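Talbridge short course in manipulation hardware
Handout 4: Comparing hand-held grippers on cloth
Prepared by Ingvild Boström

Read this before the second bench session. You will need your notes from Handout 3 (jaw force and pad wear) and the blank results sheet.

4.1 Setting

Rigid test pieces say little about how a gripper behaves on fabric. For this unit the work is done on a furnished table with a quilted cover, so that the jaws have to pick up one layer of cloth while leaving another where it is. The wrist view is the one to use when judging jaw closure.

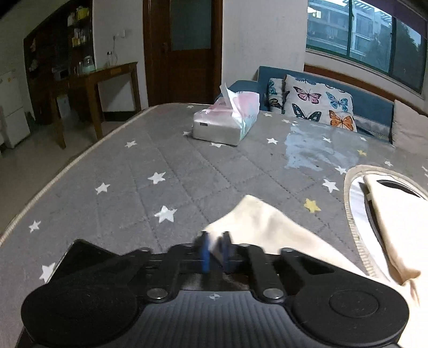 Fingers parallel with a small gap, and fingers closed on a fold with a second gripper holding the corner.

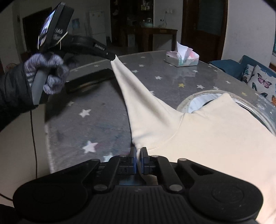 Westerberg, reading the draft of this handout, objected that the comparison is unfair to parallel jaws from the outset. A suction cup or a needle gripper would lift a single ply with far less fuss, he wrote, and any score obtained by pinching tells you more about the operator's wrist than about the mechanism. He would have the whole section replaced by a pull test on a clamped strip.

The objection is partly accepted. The pull test has been added as 4.4. The pinch trials stay, as most of the arms you will meet in the second half of the course carry two-finger jaws and will be asked to handle cloth with them.

4.2 What is being compared

Two jaw sets are compared, both fitted to the same hand-held body.

Set A: the Rirkska narrow finger, flat pad.
Set B: the Pralus finger, flat pad with a softer facing.

Linkage, handle and camera mount are left alone between sets. If you change the camera angle you must repeat the earlier trials, as the view of the finger tips decides when the operator chooses to close.

4.3 Pinch trials

Each pair of students carries out 16 trials per jaw set. Swap operator halfway through each set.

Lay the cloth with one corner raised in a soft peak. Approach with the fingers open and parallel to the table edge. Close on the fold, not on the flat – a closure on the flat counts as a miss even if the cloth comes up. Lift by 80 mm and hold.

Record for each trial:
Number of attempts before the fold is held
Whether the table cover moved
Slip during the hold (none, partial, complete)
Time from first contact to lift, in seconds

For two-handed trials, the second gripper takes a corner and the cloth is drawn out until the ridge between the two sets of jaws is straight. Stop there. Further tension loads the finger linkage sideways, which it is not built for, and the play this introduces will spoil the figures for the next pair. Note which hand closed first. In the February run the order of closing mattered more than the pad facing, although the sample was small and the sheets were not all filled in the same way.

4.4 Pull test

Clamp a strip 50 mm wide at one end. Grip the free end with the jaws fully closed and pull in line with the strip through the spring balance. The load at first slip is the figure wanted; ignore the peak. Use loads of up to 30 N only. Five pulls per jaw set, fresh strip each time.

Wipe the pads between pulls. Lint on the facing lowers the slip load, and it builds up faster on Set B.

4.5 Reading the wrist video

Mark three points in each recording: first contact, closure, lift. First contact is hard to see on pale cloth, where the folds give little contrast and bright areas lose their detail. If you cannot place it to within a few video frames, mark it as uncertain and leave it out of the timing average. Do not guess from the sound of the trigger.

Finger tips close to the lens may be soft. Do not refocus for them, as the cloth behind is what you are measuring against.

4.6 To hand in

One results sheet per pair, both jaw sets.
Slip loads from 4.4 as a plain table, with units.
A paragraph on whether the pull test would have put the two jaw sets in the same order as the pinch trials. Westerberg expects that it would – say whether your figures support him.

Strips and spare pads are in the drawer marked Unit 4. Return used strips to the tray beneath it.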